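Friday, July 29, 2022
Towel folding, long table, notes for the Menden folder

Purpose today: settle on one fold for the terry towels and write it down so the next person gets the same stack. The old sheet only says "fold neatly," and three of us read that three ways.

Stock: terry hand towels from Caldeira, two colors in use, green and light blue. Listed weight 500 g/m2. Nominal long side 80 cm, but I have not measured after laundering. Lot slip says 246 pieces. The slip does not split them by color, so I can't say how many of each we should have.

Fold as tried this morning:
1. Lay flat, long side parallel to the long side of the table. Smooth from the middle outward.
2. Short side to short side. Match the hem bands first and let the rest follow.
3. Same again in the same direction.
4. Turn so the layered edges face the person folding. Press once with a flat hand. No second press, it shifts the top layer. 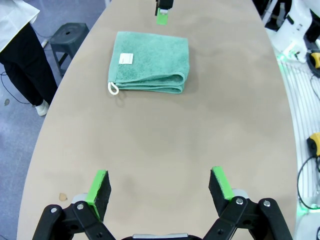
Step 2 is where most of the error comes in. If the hems are off by a finger width there, the offset doubles at step 3 and the stack leans. Matching corners instead of hems looks fine at first, but the corners on this lot are not all square. Hem first, then corners if they agree.

Label goes up. With the label inside, the stack has a lump on one side and the next towel slides. The loop should be left outside the fold, since the Pencombe shelf pegs need it reachable. Old sheet has the loop tucked. Cross that out.

Tried a thirds fold as well. Narrower stack, fits the Adar bins better, but it takes an extra alignment and the middle layer creeps. Dropped for now.

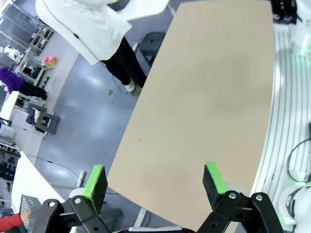
Working position matters more than I expected. At the straight part of the table I can keep both forearms level and pull the cloth square. The long edge is curved for a good stretch, though, so the edge is no use as a reference line there, and a towel squared by eye against it ends up rotated. Suggest a strip of low-tack tape across the top as a datum. Need to check that it comes off the beige surface without a mark before using a full length.

Table height: fine for me, low for anyone taller. Not changing it until we have done a full session.

Flattening before the first fold: two passes is enough. Tried shaking the towel out first, gives fewer creases but drops lint on the table, and then the lint has to be wiped before the next one. Laying it down from one short side and drawing the far hem out gave the same result with less mess.
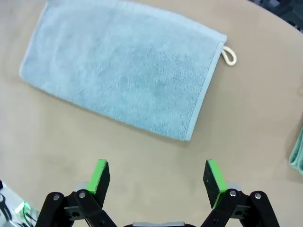 A slight diagonal at the start is acceptable if it is corrected before the hems are brought together. Correcting after the first fold drags the lower layer and leaves a ripple near the crease - easier to open it and start over.

Pile direction: could not find a consistent effect on how well the layers grip. Leave it out of the sheet.

To do
- redo the fold sheet with hem-first wording, label up, loop out
- tape test on a short piece
- measure long side after a wash, both colors
- ask Caldeira whether the hem width is controlled
- repeat thirds fold in November if the Adar bins are still in use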